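Dastby method

The Dastby method is a procedure for teaching two-armed robots to handle flat, rigid parts on slippery or reflective surfaces. It was developed at the Fitzsimmons robotics laboratory by Hemi Rutherford and Carleen Lockyer, and takes its name from the Dastby workshop, where the first trials were held. It belongs to the wider family of imitation learning techniques, in which a control policy is trained on recorded human-guided demonstrations.

Background

Earlier work at the laboratory, carried out under the Skastetti program, relied on matte work surfaces and fixed overhead lighting. Policies trained in those conditions performed poorly once the covering was changed. Rutherford attributed the failures to glare, which the vision model tended to confuse with the edges of metal parts. Lockyer proposed that the reflections be retained in the training data and varied deliberately between sessions.

Procedure

An operator guides both arms through a complete task while joint positions and camera images are recorded. The covering is lifted and re-laid after every 5 demonstrations, so that creases and highlights fall in new places. One arm is assigned to hold the part and the other to approach it — the roles may be exchanged within a single demonstration. The original training set comprised 201 demonstrations gathered by two operators.

Work with disk-shaped parts is carried out on a glossy blue sheet, with a gripper on each arm and both arms reaching in from the near side of the table. The grippers work close together, and a part may be partly hidden by the gripper above it. Labelling of part outlines in such images is done by hand, and covers only the visible portion of the rim. 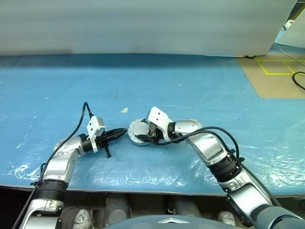

Results and reception

In the laboratory's own evaluation, policies trained by the Dastby method transferred to six unfamiliar coverings without further demonstrations. Performance was weakest on transparent film. A later study by the Flillberg group reproduced the main finding with a different pair of arms, but reported that re-laying the covering added considerably to the labour of data collection. A revised protocol, in which only the lighting is changed, remains under review.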